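Studio Bench Tips: Paper, Proofs and Mockups

Ullia is a small graphic design studio. We do identity work, annual reports and some packaging, and a good part of the week is still spent standing at a bench with a knife and a ruler. These notes started as a sheet taped inside the supply cupboard. They cover the hand work only. File setup and color management are on separate pages.

Cutting

Change the blade before you start a presentation board, even if the old one feels fine. A dull blade drags the top layer of the paper and leaves a white fuzz along dark edges.

Make several light passes. On thick board, the first pass only scores the surface and the next ones follow the groove.

Keep the ruler on the piece you want to keep. If the knife wanders, it wanders into the waste.

Stand up to cut. Keep the fingers of the ruler hand well back from the edge, and move the hand along the ruler between passes on a long cut.

Turn the mat a quarter turn every week or so. Everyone cuts in the same spot and the grooves will start to steer the blade.

Used blades go in the jar with the slotted lid. They never go in the wastebasket, wrapped or unwrapped.

Folding and scoring

Find the grain before you lay anything out. Bend the sheet gently one way and then the other. It gives more easily along the grain, and that is the direction you want the fold to run.

Score first, then fold with the ridge on the inside. A bone folder works on most stocks. On a dark coated sheet, put a piece of tracing paper between the folder and the stock or you will see a shiny line.

Solid ink cracks on the fold no matter how careful you are, and digital prints are worse than offset. If the cover of a report is a dark solid, tell the client at the mockup stage. On the Akbari report we showed a cover in deep green, folded it three times in the meeting and moved the solid off the spine the same afternoon.

Panels that fold inward should be a little narrower than the others. Start with 2 mm on a letter-fold brochure, make a blank dummy, and adjust from there.

Mounting boards

Wipe the bench before the board goes down. One crumb of eraser under a print will show from across a room.

Spray adhesive is used in the booth with the fan running. Light coat, wait until it is tacky, then lay the print down from one edge with a clean sheet over it and smooth outward with the side of your hand.

For small pieces, double-sided sheet adhesive is cleaner. Apply it to the back of the print before trimming so that the print and the adhesive are cut together.

Trim after mounting. Leave extra board on all sides and cut through everything at once.

If a board bows, mount a plain sheet of the same paper on the back. Weighting it under books overnight helps for a day and then the bow comes back.

Checking proofs

Look at color proofs in the viewing booth, then look again next to a window, then under the ordinary ceiling lights. Most people who read a fund brochure will see it under ordinary ceiling lights.

Let a fresh inkjet proof dry before you judge the dark colors. An hour is usually enough. Overnight is better on uncoated paper.

Read the numbers with a second person. One reads aloud from the source, the other follows on the proof with a pencil. Say the commas and the decimal points. We once had 2,666 in a table and 2.666 in the footnote under it, and three people had already signed the page.

Check page references last, after all other corrections are in.

Mark corrections in one color per round and write the round number on the top right corner of the first sheet. Throw nothing away until the job has been delivered.

Type sizes on real paper

Print body text at full size and hold it at arm's length. Screens are generous with light gray type and paper is not. For disclosures and footnotes, print the page on the stock you will be using, since a thin serif that looks crisp on coated paper can fill in on a soft sheet.

If a mark has to work small, print it at the size of a fingernail, photocopy the print, then photocopy the copy. The Osau symbol had two fine lines that joined up on the second copy, and that settled how far apart they needed to be.

Storing paper and swatches

Keep paper flat and wrapped until you need it. A ream left open near the radiator will curl by morning. If it has to be opened, fold the wrapper back over and lay a board on top.

Write the name, weight and finish on the back of every loose sheet in pencil. Two whites from different mills look the same until they are bound into the same book.

File swatch books by mill and loose chips by color. Pull the faded ones in March, when the new books come in. A chip that has been pinned to a wall in the sun is no use for matching.

Ordered samples go in the flat file, drawer by job number. The Clodo stationery is under 482 and the leftover envelopes are on the shelf above it. Please take from the open box first.

When you cut a swatch out of a full sheet, cut it from a corner and put the rest back with the long side facing out.

Making short runs by hand

For anything over twenty pieces, set up a jig. Two strips of scrap board taped to the bench at a right angle will do. Butt the sheet into the corner and each fold lands in the same place.

Do one operation on the whole pile before starting the next. Score them all, fold them all, then glue.

Make extras. For a run of 125 invitations we cut enough for ten spoiled ones and generally use most of them.

Test the glue on the actual stock. White glue wrinkles thin paper. A glue stick holds for a meeting but lets go in the mail. For envelopes and pockets that have to travel, use tape from the roll dispenser and press the seam with the bone folder.

Number the finished pieces lightly on the back if they are going to different people.

Packaging reference

Keep packaging that does something well, and keep it whole where you can. A flattened wrapper shows the printing, but you lose how the film gathers, where the label sits and what the seal does to the artwork. Food should be eaten or replaced before it goes stale, so photograph it first.

Put bags and soft packs in a shallow box, one layer deep. Stacked film creases, and the creases look like printing faults later on.

When you photograph clear film, light it from one side and move the pack, leaving the lamp where it is. Small turns are enough to slide a highlight off the type. A white surface underneath makes it easier to see which parts are printed and which are clear.

Note the store and the month on a slip of paper and tuck it under the pack. Do not write on the pack.

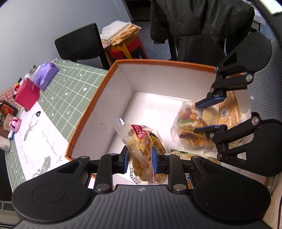
Leaving the bench

Cap the adhesives, close the knives and put the steel rulers back on their hooks. Sweep trimmings into the paper bin, but keep any strip wider than your hand for jigs. The bin goes out on Tuesday. If you finish the last of anything, write it on the list by the door.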